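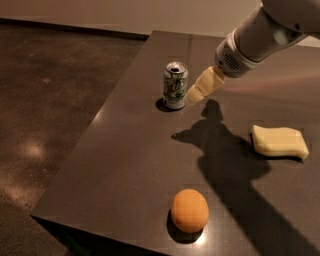 Clear rings on a dark brown tabletop: does the sponge and baking soda thing really work?

Posted by drytowel_5 on October 23, 2026

We have a big dark brown table with a slight sheen to it, and every cold can leaves a ring. I've read that you can rub the rings out with a sponge and a baking soda paste. I have doubts. Every page that recommends it seems to be copied from the same page, and none of them say what kind of finish they tried it on. The other tip going around is Tremix polish, which costs more than I want to spend on a guess.

The table came from Hennessy, secondhand, no label underneath. The rings don't wipe off with plain water. They look worst in the late afternoon, when the light comes in low. I keep two plain yellow sponges for it, no green scrub side. Has anybody done this on a dark top and liked it a month later?

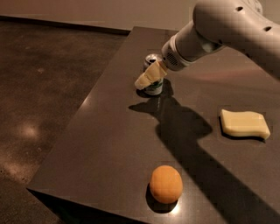

3 answers

gluepot_north

Skip the paste. Baking soda is an abrasive, a mild one, but on a dark top with any shine you'll trade a ring for a dull patch, and the dull patch is bigger. I did it in August on a side table and I can still find the spot with my eyes shut.

Find out first if you have a ring at all. A lot of "rings" are just dried soda, and plain water doesn't always shift that on the first pass. One drop of dish soap on a barely damp sponge, go over it lightly, dry it right away with a cloth. Leave it 20 minutes and look from a low angle, facing the window. A glare spot from a ceiling light can hide a mark or look like one, so move your head before you decide.

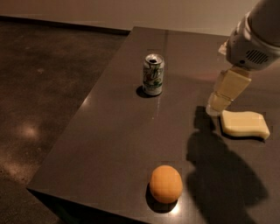

Can, ball and sponge on the dark top, with a small glare spot just under the ball.

If the mark is white and still there, it may be moisture in the finish. Those sometimes fade if you leave them alone for up to 12 days. Not a satisfying answer, I know.

mrs_coaster

just use Tremix its great, worked on mine first time

halfpint_oak

"Worked on mine" - on what finish? I bought a bottle on advice like that and all it did was make the whole top greasy, so the ring was harder to see until the next wipe.

I agree with the first answer except for the waiting. Try your soap on the underside or a back corner before you touch the middle. And check in even light. Anything held over a dark top throws a shadow that will swallow a faint mark completely.
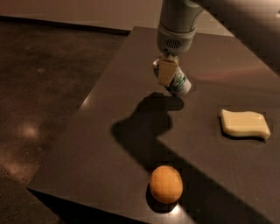
White container with green print over the table, and the shadow across the top.

Also, coasters. The cork ones from Vemier stick to a cold can and then drop off, so I wouldn't bother with those.

5 comments | 2 shares

Related
Is Semari wax safe on a table with no label?
Sponge leaves streaks on dark furniture
Sticky patch under a soda can won't come off
Do felt coasters hold water?

Contact | Copyright 2026 | Back to top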